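Bin picking, week whatever it is

Quick one as the kettle's on and I have to be out of Plaltside by six.

Count this morning: 1651 good grabs in the set. Target is 3610. So not halfway, and it's already February. I did say January to people. Oh well.

Where the time goes. Not the grabbing. The arm does its reach, closes, lifts, lets go, and that's quick enough. It's the sorting afterwards. Every try gets a label, every label gets a look from me, and I'm slow at it after lunch. Went through the old batch again at the weekend and threw out 697. Painful. Most of them were fine as grabs but the start time was wrong, the clock on the arm and the clock on the pictures had drifted apart, so the fingers were shutting in the log before they'd got anywhere near the thing in the picture. A model will happily learn that. It'll learn to shut early on thin air and then you spend a fortnight wondering what's up with your gripper.

Fixed now, I think. Jeltaron (my logging script, very grand name for one long file) stamps both off the same clock. Should have done that on day one. Wrote "do this on day one" in the notebook so there's that.

Other thing that bit me. Failures. I'd been deleting them at first, missed grabs, drops, the lot, because they looked untidy. Then read back over my notes from the Yusof job and remembered we'd had the same argument there and lost a month to it. Keep the misses! A model that's only ever seen things go well has no idea what a bad grab looks like, so it scores everything high and goes for the edge of the bin with total confidence. So misses now go in a seperate folder with one word for why. Slipped, blocked, empty, tipped. Four words is enough. I had eleven at one point and couldn't remember what half of them meant.

Somebody asked in the comments last time why I don't do it all in simulation. Do a bit. Tallex is my sim set and it's handy for checking the arm doesn't try to go through a wall. But soft things in sim are awful, or mine are, anyway. Squashy stuff behaves like a bag of marbles. And shiny floors, see-through plastic, all of that comes out far too clean. The real bin is scuffed to bits and throws odd reflections about, and I want those in the set. Thought about cleaning up the back panel and then left it. If it only works in a spotless bin it doesn't work.

Routine at the moment, for the two people who wanted it:

Tip the things out and put them back in by hand, no arranging. I catch myself arranging. Everything ends up nicely spaced with a gap round it, like a shop window.

Run until it's stuck or the bin's gone boring.

Swap 2 things out, put others in, go again.

Back up before tea, not after. (Learned that one too.)

Still to do. Depth readings are patchy on anything clear, haven't decided whether to fill the holes or leave them as they are. Leaning towards leaving. Also need a better way of noting which grabs I steered myself and which ones the arm picked, at the moment it's a tick in a column and I forget the tick. Also the cable run wants redoing, it loops round the wrist and I keep an eye on it every time the arm turns. Not today.

Oh and the labels. I've stopped trying to name every object in the log. Used to write it all out, pages of it. The model doesn't care what it's called, it wants to know where the fingers went and whether it held. Saved me a good hour a day, that.

Anyway, choosing the objects is the bit I enjoy, and I think it matters more than the raw number. Ten thousand grabs of wooden blocks gets you a block grabber. I want different kinds of awkward in the same bin: somthing soft, something see-through, something small and hard, something with bits sticking out. Current mix has a green mesh bath pouf for the soft one, a pinky-red plastic cup, a little tape measure and a small brown toy figure with its limbs out. The cup's the one I worry about, on its side right up against the left wall, so there's not much choice of where to come in from. More cups by walls, then, next lot. Kettle's done. Off. 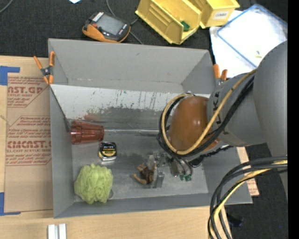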